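Rechercher dans la revue
20 Feb 2025 · par l'équipe Gisska
64 partages · 3 commentaires

3.2 Ce qui traîne par terre : le cas des petits feutres

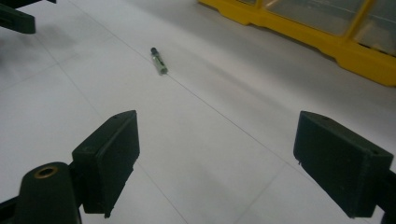
J'avoue que je ne pensais pas consacrer une section entière aux feutres ! Au départ, notre relevé chez Tultgate devait porter sur les gros objets (chaises déplacées, cartons, sacs), et puis en octobre j'ai ouvert le tableau et j'ai vu que les marqueurs revenaient partout. Sur 1 336 objets ramassés au sol, 100 étaient des stylos ou des feutres, presque toujours des petits modèles, ceux qu'on glisse dans une poche et qui en ressortent dès qu'on se penche.

La figure 4 montre un marqueur court, capuchon sombre et corps translucide vert et argent, posé en biais sur un carrelage blanc pâle, tout près d'un joint. J'aime bien ce cas parce que le capuchon se repère très vite sur un sol clair, alors que le corps translucide, avec ses reflets vert pâle, me demande un peu plus d'attention. Chez Coneck, où le sol est gris foncé, c'est l'inverse : on rate les capuchons noirs et on retrouve les corps clairs.

Nous avons donc ajouté une colonne « contraste avec le sol » à la grille de Howells, qui n'en prévoyait pas (elle distingue seulement la taille et la forme, et encore, en trois classes assez larges). Pour les feutres, je note séparément le capuchon et le corps, c'est un peu fastidieux mais on y gagne beaucoup à la relecture. Les feutres sans capuchon sont traités en 3.3, avec les taches.

Figure 4. Petit marqueur sur sol carrelé clair.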